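About Us

Clasby Tableware and Kitchen Storage
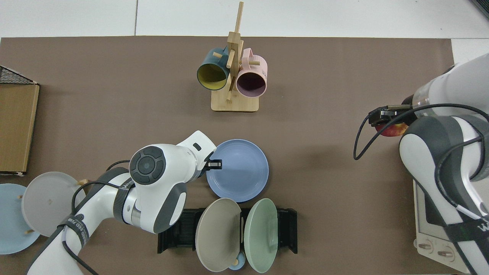
We are a small company which sells mugs, plates, bowls and the simple things that hold them: mug trees, dish racks, plate stands and table mats. Our shop and our store room are in the same building on Akpan Street, so when you order from us, the parcel is packed a few steps from the shelf where the item was standing.

How we started

The company began with 2 shelves in the back of a hardware shop called Predon. The shop sold paint, screws and garden tools, and the owner allowed us to put some cups and plates near the cash desk. People who came for a paint brush went home with a mug. After the first December there was no more space for us on these shelves, and we moved to our own room. The Predon shop is closed today, but we kept its old wooden counter and we still wrap parcels on it.

The name Clasby is the name of the village where our first supplier of plates had his workshop. We asked him if we may use it and he agreed.

What we sell

Our main line is called Satik. It is everyday tableware in plain colors, and every piece can be bought alone. We decided this at the beginning, after many customers told us the same story: one plate from a set of six is broken, and the shop wants to sell them a whole new set. With Satik you buy the one plate. You can also mix the colors as you like. Many of our customers never have two plates of the same color on the table, and we think it looks very nice.

At the moment there are 9 colors in the line. We change them slowly. When a color is leaving, we write it on the product page some months before, so you have time to complete what you have at home.

The second part of our work is storage. Most kitchens we know are small, ours too. A mug tree takes little place on the counter and makes a shelf free for other things. A dish rack with dividers keeps the plates standing, so they can dry on both sides, and many people leave them there until the next meal. We do not see anything wrong with that.

How we choose

Before we take a new article into the shop, we use it in our own kitchen for some weeks. We wash it, we stack it, we hang it and take it down again. With mugs we look first at the handle, if it goes easily over a peg and also if a big hand can hold it. With plates we look at the rim. A very flat plate is beautiful, but the sauce goes on the table, so we prefer a rim that is a little raised. With racks we check that the plates do not fall to the side when only two of them are inside.

Some articles did not pass. We had once a bread box that everybody liked and that did not close properly.

Orders and returns

Each parcel is packed by hand with paper. If something arrives broken, please send us a photo and we send a new piece. You do not need to return the broken one. Unused articles can be returned in the original box, and we pay back the price after we have checked them.

Visit us

You find us at 988 Akpan Street, on the ground floor, with the entrance from the yard. You are welcome to come and hold the mugs in your hand before you buy. Please ring the bell if the door is closed, as we are often in the store room and do not hear when somebody knocks.

For larger orders, for example for a café or a school kitchen, write to us first, so we can tell you which colors we have in this quantity.

Page updated 13 Oct 2020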